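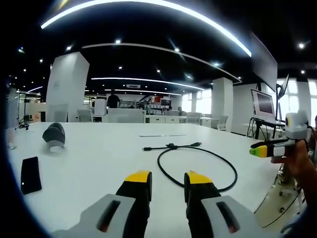 What is inside a cable?

Age 8 to 11. Written by Ah-rin Min.

A cable is a path for electricity. Most cables have two main parts: the conductor and the insulation.

The conductor is the metal in the middle. It is often copper. Copper lets electricity pass through it easily, and it can be pulled into very thin wire without snapping.

The insulation is the outer layer, usually plastic or rubber. Electricity does not pass through it easily. This keeps the current on its path and away from your fingers.

Solid or stranded?

Some cables contain one thick wire. This is called solid wire. It is stiff and is used inside walls, where it stays still. Other cables contain many thin wires twisted together – these are called strands. A cable with 30 thin strands bends far more easily than one solid wire of the same total thickness.

Why do cables break?

Each sharp bend strains the metal. After many bends a strand may crack, and then the others must carry its share. Wide loops are kinder to a cable than tight folds.

Words to know

Current: the flow of electricity.
Connector: the part that joins a cable to something else.
Plug: a connector that pushes into a socket.

Safety

Never cut or open a cable. If the insulation is split, do not touch it – tell an adult.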